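14 Mar 2024, Plovov bench notes

Carried on with the start-pose rules for the kitchen sim. Draft 3 now in the shared folder, old one binned. Main points so nobody has to dig:

– both grippers open and clear of everything before the log starts
– pan handle towards the robot, not out over the side
– food for the task on the plate, nothing loose on the worktop
– no episode counts unless the start pose has been checked by a person, not just the script

Went through 132 old episodes against the gripper rule. Slow. Script only looks at contact, so a fingertip hovering right over the food passes. Need a minimum gap in the standard. Put 20 mm for now, bit of a guess.

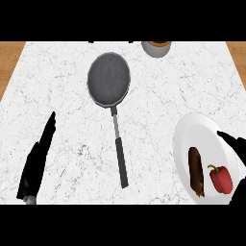
Iman Helmy: 20 mm over the plate is fine but say where you measure from. Fingertip to the food or fingertip to the rim? Last time we left that open and got 2 sets of numbers that didnt match.

Fair. Fingertip to nearest surface of anything movable, plate included. Will write that in.

Also to sort: Rachid wants the same wording for the real arms at Tarari. Not convinced, sim has no cable slack to worry about. Ask Magdolna what they settled on in December.

Left to do – rerun checker with the gap, re-tag the failures, dont delete anyting till Naima has signed off.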